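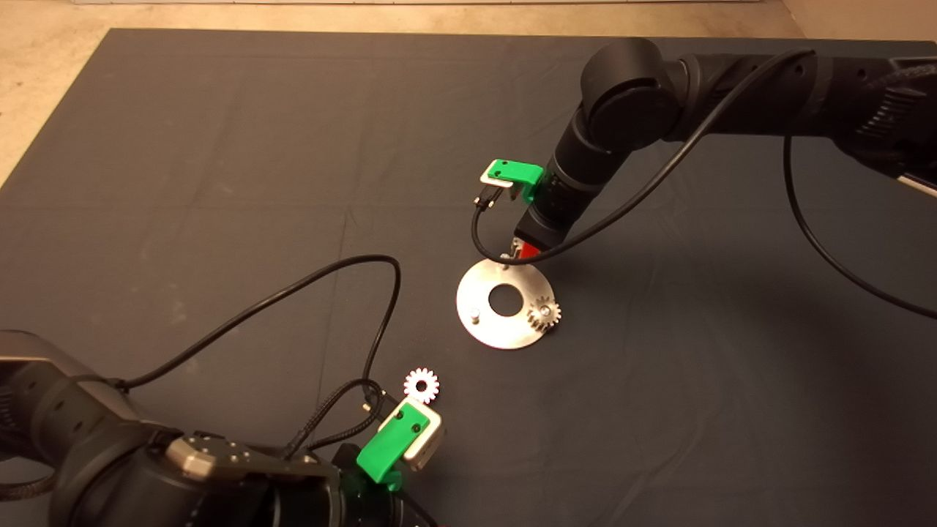

How to Wash and Reshape a Wool Sweater by Hand

A wool sweater can go through many winters if it is washed gently and dried flat. Most of the damage I see comes from hot water, rubbing, or a hanger. The steps below are for plain knitted wool, including merino and lambswool. Sweaters with leather patches, sequins, or a sewn-in lining should go to a cleaner.

Set aside up to 50 minutes for the washing part. Drying takes much longer, so start in the morning if you can.

What you need

A clean sink or basin, large enough for the sweater to move around
Wool wash, or a mild shampoo with no conditioner in it
3 large bath towels
A tape measure
Paper and a pencil
A flat place to dry the sweater, away from the sun and the heater

Before you start

Read the care label. If it says dry clean only, follow it. If it says hand wash, go on.

Turn the pockets out and close any buttons. Look for loose threads and small holes and mend them now. A small hole can open up in the water, and a loose loop will catch on your fingers when you lift the sweater out.

Test the color if the sweater is dark or has more than one shade. Wet a cotton ball, press it against an inside seam, and hold it for a minute. If color comes off, wash the sweater alone in cold water and keep the soak short.

Take the measurements

Lay the sweater flat without pulling it. Measure these places and write the numbers down:

Across the chest, from underarm to underarm
From the shoulder to the bottom edge
From the underarm to the cuff
Across the bottom edge

My chest measurement for the gray pullover I wash most often is 50 cm, and I have it written on a card that stays in the drawer with the wool wash. You can also trace the sweater on a sheet of wrapping paper. Ratree Phromma, who taught the knitting class I took in Troltville, kept a tracing of every sweater she owned, rolled up in a closet.

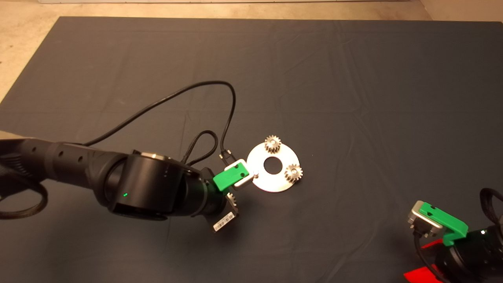 Wash

Fill the basin with cool or barely lukewarm water. Add the wool wash while the water is running so that it mixes in. The bottle will tell you how much to use. More soap only means more rinsing.

Turn the sweater inside out and lower it into the water. Press down with flat hands until it is wet all the way through. Air gets trapped in the sleeves, so press those twice. Leave it for 10 minutes.

Press and release a few times. Don't rub the fabric against itself, even on a stain. For a dirty cuff or collar, put one drop of wool wash on the spot and squeeze it between your fingers.

Let the water out with the sweater still in the basin and push the sweater against the side to get rid of the soapy water. Move it out of the way before you fill the basin again. Running water straight onto wet wool can stretch it or mat the surface.

Rinse at the same temperature as the wash. A sudden change from warm to cold can cause shrinking. Two rinses are usually enough, but check the water and do another if it still looks cloudy. Some wool washes are made to stay in, and for those you can skip the rinse.

Get the water out

Support the sweater from underneath with both hands when you lift it. A wet sweater is heavy, and the sleeves will grow if they hang. Squeeze it gently over the basin. Don't wring.

Spread a towel out and lay the sweater on top. Roll the two up together from the bottom, pressing as you go. Kneel on the roll if it is a thick knit. Unroll, change to the second towel, and do it again.

Reshape

Lay the sweater on the last dry towel, right side out. Get out your measurements. Start with the chest, easing the sides in or out with your palms until the number matches. Then do the length, the sleeves, and the bottom edge.

Push ribbed cuffs and hems together so the ribs sit close. Line up the button band and pat it straight. If one sleeve is longer than the other, pat it shorter a little at a time from the cuff.

Dry

Leave it flat. Turn it over once the top feels dry, and swap the damp towel underneath for a dry one. A thin merino sweater is often ready by the next day. A heavy cardigan can take 3 or 4 days in damp weather, and a fan across the room helps.

Check the underarms and the seams before you put it away, as these are the last places to dry. Fold it and store it on a shelf.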